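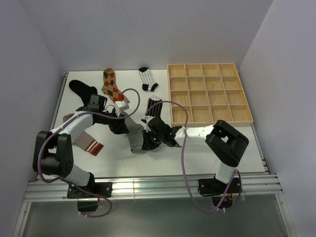 Socks and divided wooden tray, sorting table

Lesance Laundry Room - Monthly Safety Check
Tuesday, May 9, 2023

Dryer lint screens: OK. Spotless, great work!
Dryer vent hose, unit 12: FIX. Small tear near the clamp.
Washer supply lines: OK. New braided hoses look terrific.
Floor drain: OK. Runs fast now - what a difference!
Extinguisher: OK. Tag good through September.
Exit light: FIX. Bulb out, spare is in cabinet 17.
Detergent shelf: OK. Lids on, labels facing out. Love it!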